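OK so a bunch of you asked what I think about the "robots will be doing your chores by Christmas" stuff going around, and my reply got way too long, so it's a thread now. Sorry in advance!

Background for new people: I work the bench at a computer refurb shop in Nendedbridge. We take in old office desktops, clean them, swap the drives, test them and send them back out. At home I have a vacuum bot named Munro who eats socks. That's my whole résumé on this subject.

Munro first. I love Munro. Munro does a decent job on the living room if I pick up the shoes, the charger cords, the dog toys and the bath mat before I leave. Add up the picking up and I've done half the chore myself (my sister says more than half).

And vacuuming is the EASY one. The floor is flat and it stays where you left it. Compare that with emptying a dishwasher, where there's a glass lying sideways under a bowl, and a spatula that fell through the rack, and the lid of something you don't own anymore.

People keep sending me that Flarach clip with the towel folding. It's a good clip! I watched it four times. But it's one towel, on a bare table, already spread out. My laundry comes out of the dryer as a single animal.

What I want to see is somebody pull a fitted sheet out of a warm pile with a sock stuck inside the corner. Do that and I'll clear my schedule.

Same deal at work. Everyone assumes a repair shop would be easier than a house, because it's "industrial." Parts of it are. Moving boxes, scanning tags, wiping drives, sure. Software already wipes the drives for us and I have zero complaints.

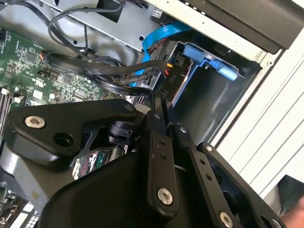 Cables are where I'd put my money if you asked me what stays a human job the longest. A screw is in the same spot on every unit of that model. A cable is wherever the last person shoved it. Look at the blue SATA one, bending around and then gone under the other wiring, and the black power bundle running right across the middle to that connector marked P10. You can't just program "cable goes here." You have to look, nudge something, look again, and find the end of it with your fingers.

And you do it gently, which is the other thing. Pull a power plug straight and it comes out fine. Pull it a little crooked and you've bent the drive's connector, and now your free drive is a paperweight. I killed 2 of them my first month. My thumbs know how hard is too hard now and I could not tell you the number.

The tool-less drive latches are a funny case. They were designed so a person could pop a drive out in a second with no screwdriver, great, but every brand has its own idea of which way the tab goes. Push, pinch, slide, lift — I still get it wrong on the ones I haven't seen in a while. Screws would probably be easier for a machine. I'd hate it, though.

Somebody asked about speed. On a good day a drive swap takes me 90 seconds, case open to case closed. Last September we had a school district drop 2000 desktops on us and I dreamed about side panels for a week. If a machine took ten minutes apiece but ran all night without wrecking anything, I would have brought it coffee.

So that's my bar, by the way. Slow is fine. Slow and careful beats me at 4 pm on a bad back. What I can't use is a machine that's right most of the time and then yanks on something.

And yes, I saw the Zumus people saying "general purpose" again. General purpose to me means you set down a model it has never met, dusty, with a cable tie in a dumb place, and walk off. Would you walk off? I wouldn't yet. I'd stand there with my hand half out like I'm teaching a kid to ride a bike.

Do I think it gets there? Yeah, I do. Shop before house, if you want my guess. At the shop we can at least sort units by model and put them under good light. At home there's a dog.

A couple of you asked if I'm worried about my job. Ask me again when one can get the dust out of a power supply fan without getting it all over the bench. I can't do that one either.

Anyway, Munro is stuck under the couch again and beeping, gotta go. Replies are open, and send me your worst dishwasher photos please!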